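About Gulteck

Gulteck is a lending room. We keep the things a household needs twice a year and trips over the rest of the time, and we let people borrow them. You come in with an empty bag and a vague plan involving a shelf, and you leave with something to measure the wall, something to fix to it, and, if the desk is feeling chatty, a good deal of advice you didn't ask for.

We started in the back half of a former carpet store on the Trornham road. The front half was a dentist's office, so for the first few years our customers could hear somebody else's afternoon getting worse while they picked out a hand saw. The dentist has since moved on. We took over the whole floor in August, along with a reception counter, a very long mirror and a rack of pamphlets about gums. The counter we kept.

What we lend

Hand tools, mostly. Measuring and marking things, clamps, tape, garden gear in the small and medium sizes, folding tables, cake pans in the shape of numbers (the 9 is always out, the 7 has never been popular), picnic sets, sandbox toys, a fondue set we have been trying to lose for years. If you want a chainsaw, there are places that will rent you one and have you sign for it. We'd like you to keep your fingers.

Membership is 35 dollars a year and covers everybody at one address, including the teenager who says he isn't interested. You can have 8 things out at a time and keep them for 9 days. Why 9 and not a week? A week means you get one weekend, and one weekend has never been enough to hang a door. The extra days are for finding out that the wall isn't straight, going quiet for a bit, and starting again.

There are no late fees. We tried them once and the only result was that people stopped coming back at all, out of shame, with our good level still in their garage. Now we send a polite note. If that doesn't work we send another one that is exactly as polite but shorter.

The Rastogi shelves

Everything here lives on what we call the Rastogi shelves, after the hardware business that closed down and sold us its fittings for the price of hauling them off. They are deep, ugly and extremely strong. Each shelf has a letter and each spot on it has a number, and this worked beautifully until we ran out of letters. The last bay is labeled with a drawing of a duck. Members of long standing will say "it's by the duck" to newcomers as though that were a normal direction to give.

Things on the shelves are grouped by job. Painting is together, hanging pictures is together, and there is a stretch devoted entirely to getting other things unstuck. Kitchen stuff is on the wall where the mirror used to be. Toys are low down, at a height chosen by the people who use them.

Where returns go

Returns are the part of the business we think about most, probably more than is healthy. People are wonderful about borrowing and a little dreamy about bringing back. A bag comes over the counter and in it are the thing you borrowed, a thing you borrowed last time, and something that has never belonged to us but seemed to you like it might.

So returned items don't go straight to the shelves. They go into big gray bins first, all jumbled, and get sorted out of there by job. The bins came from Stultau, a packing plant that was done with them, and they were scuffed before we ever laid hands on them. We have grown fond of the scuffs. A new bin would make everybody nervous.
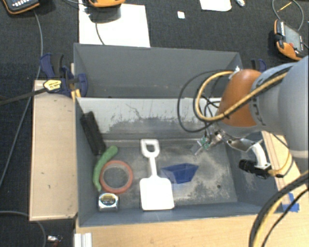 Sorting has its own small etiquette. Tape measures get pulled out to the end and let back in, gently, as the ones that stick need to go to the repair table. Tape goes back on the peg if there's enough left to be useful and into the free box if there isn't. Toy shovels get rinsed no matter how clean they look, a policy that dates from one particular sandbox. Anything that can't be identified goes on the windowsill for a month. If you recognize an object on the windowsill, please say so, even if it's embarrassing.

What we're like to deal with

Slow, on Saturdays. Cheerful in the mornings. We will write your loan down on a card, in pencil, and also in the computer — the card is the one we believe. We don't reserve things over the phone, having learned that four people can all be quite certain they called first.

If you break something, tell us. Things break. We have a repair table, a tin of odd screws and a fairly forgiving outlook, and the worst that usually happens is that you have to hear how the last person broke it.

Joining

Bring something with your address on it and come to the counter. Children can borrow from the low shelves with a grown-up's card. We're holding an open house on 18th October, with coffee, the repair table running all afternoon, and the fondue set on display to anybody who would like to give it a home.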